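Kitchen sims gallery: good practice notes, part two

Posted Sunday, November 19, 2023

Quick one this week, sorry, flat out getting the Plammont guide finished. Iason Dimitriou asked for the good practice notes with some actual screens next to them, instead of another wall of clauses. So this is the simulated kitchen, the sink jobs, and what the draft says about each bit. The full text is 149 clauses and I'm not pasting it all in here. Just the ones people keep asking about.

Reminder before the pics. The guide covers household tasks in simulation only. Real kitchens, real water, real fingers are in the other document (Ljungberg's, still in review, don't hold your breath).

Start state first. Write it down before the first run, every loose object, where it is, which way it's turned. Clause 12. "Same as last time" is not a start state. Neither is a seed number with no build number next to it.

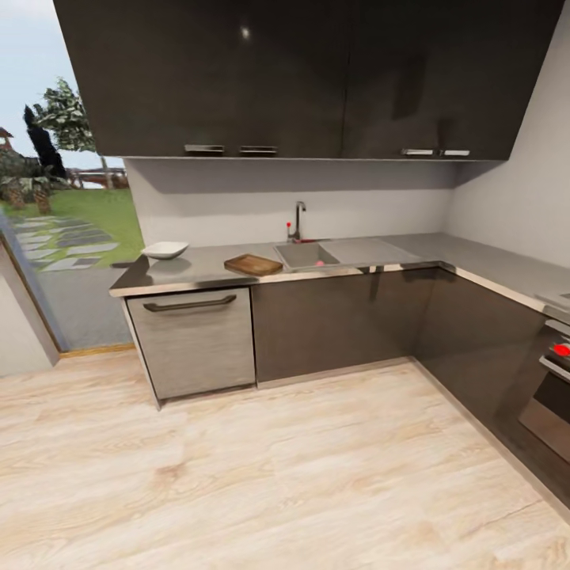 Sink, drainboard and a board on the counter. Clause 12 applies to the small stuff in the basin too.

Few things that trip teams up at this stage:

Fixed and loose. List them seperately. Cupboards, oven, dishwasher are fixed for a sink task, but if a door can swing in your build then say so and say what happens when it gets bumped.

Names. One name per object, all the way through. Muneck sent us logs where the one board was "board", "tray" and "plank_2". Took most of a day to sort out.

Shiny surfaces. If you change the lighting or the finish on a counter between batches, it's a new batch. Clause 31. Yes, even if the grey looks the same to you.

Outside the window. Counts as part of the setup. Log it if you swap it.

Next lot is contact, which got the most argument at the September workshop. Draft wording: once the hand has hold of something, the record has to include grip force, contact points and anything else the object is touching. That last part gets skipped all the time. A board against a basin rim is two contacts at least and the rim matters as much as the hand.

Force cap for kitchen objects is 60 newtons in the draft. Go over and the run is flagged. Flagged is not deleted! Keep it, mark it, report it. Teams that quietly bin their flagged runs end up with lovely numbers and we can't do a thing with them.

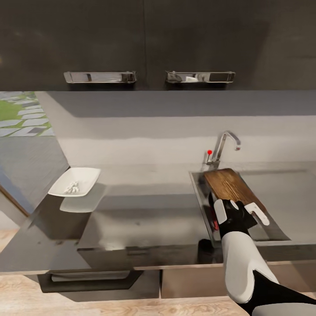 Board held at the near end, lying across the sink. Contact clauses, 40 to 47.

Torbjørn Forsberg wrote in that the cap is too blunt, and a single figure for every object will have people tuning their grip to sit just under it. He'd sooner see a cap per object class plus a time limit, so a short spike doesn't get treated the same as a long squeeze. Fair point. It's gone on the list for the next draft, no promises on the time limit as we'd need everyone logging at the same rate first.

Reporting, quickly. Inia ran roughly 4,000 trials and put 98 per cent success on the cover, with the definition of success back in an appendix. Definition goes on the same page as the number please. Clause 60-something, I'll fix the refrence when the numbering settles.

Also say who stopped a run, operator or software. There's a column for it now.

Comments open till the end of the month. Clause number in the subject line or it'll get lost in my inbox. Drawers and hinges next time.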